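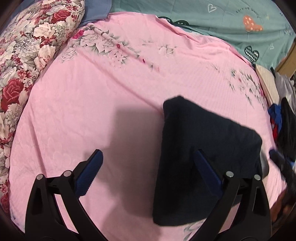

Buying and Keeping Coffee at Home When Prices Move Around

Coffee is one of the few things in the kitchen that is still close to its raw crop. When the price at the farm goes up, the price of a bag on the shelf follows, usually a few months later. You can't do much about that, but you can waste less of what you buy.

Work out what you use

Most people guess low. Weigh one normal pot's worth of grounds on a kitchen scale and multiply by the number of pots you make in a week. We did this in May and found that our house goes through 318 grams in a normal week, more if there are guests. Over a month of four weeks and a few extra days, that's a good deal more than the one bag we had been writing on the shopping list.

Once you know the number, you can tell whether a larger bag will be finished while it's still good.

Whole beans or ground

Whole beans keep their flavor for three or four weeks after opening. Ground coffee starts to go flat within a week. If you already own a grinder, buy beans. If you don't, a hand grinder is fine for one or two cups but tiring for a full pot.

If you prefer pre-ground, buy smaller bags and buy them more often. A big can of ground coffee at a low price is only cheap if the last third of it still tastes like something.

Reading the bag

Look for a roast date. A "best by" date is less useful, as it may be set a year or more out. The words arabica and robusta tell you the type of plant. Robusta is stronger, more bitter and has more caffeine. It's common in instant coffee and in espresso blends, and it has usually been the cheaper of the two, though a bad harvest can close the gap.

If your regular blend suddenly tastes different and the bag looks the same, the mix may have changed. Roasters adjust blends when one kind gets expensive. Our usual, the Karabulut dark blend, was sharper for most of one winter and then went back to normal. Cutting the dose a little and using slightly cooler water helped.

Comparing prices

Bags shrink. The old one-pound bag is now often 12 ounces, and some are 10. Compare the price per ounce on the shelf tag, or divide it out on your phone. Check the weight again each time you restock, even on brands you know.

Subscriptions can be worth it, but read how price changes are handled. Skultance, the one we used for a while, sent an email before each increase and let you skip a delivery up to the evening before. Others just charge the new amount.

Storing it

Air, light, heat and moisture are what spoil coffee. Keep it in a container with a tight lid, in a cupboard away from the stove. The shelf over the oven is the worst spot in most kitchens.

Don't keep the bag you're using in the refrigerator. It picks up smells, and water condenses on it every time you take it out.

The freezer is fine for bags you won't open soon. This is how we do it:

Divide a large bag into portions of 132 grams, enough for three days here.
Put each portion in a small freezer bag and press out the air.
Write the roast date on the outside.
Take out one portion at a time and leave it closed on the counter until it reaches room temperature.
Don't refreeze.

I do the dividing on Sunday after breakfast and it takes ten minutes. The bags go in a Vamgate bin in the freezer door so they don't get lost behind the peas.

Making it go further

Measure with a scale. Scoops vary, and dark roast beans weigh less for the same volume. A ratio of 1 gram of coffee to 16 grams of water is a good place to start. Try 1 to 17 for a week and see if you notice.

Make only what you'll drink. Half a pot down the drain every morning costs more than any price increase. If there is some left over, put it in a jar in the refrigerator and use it for iced coffee the next day.

Turn off the hot plate after brewing and pour the coffee into a thermos. It stays drinkable much longer - the plate cooks it.

Clean the machine once a month with white vinegar and water, half and half, then run two pots of plain water through it. Old oil and scale make good beans taste stale, and people then add more coffee to make up for it.

Used grounds can go in the compost or be worked thinly into garden soil. Don't pile them around seedlings, and don't put them down the sink.

Posted by Ertuğrul Demirtaş
Filed under: Pantry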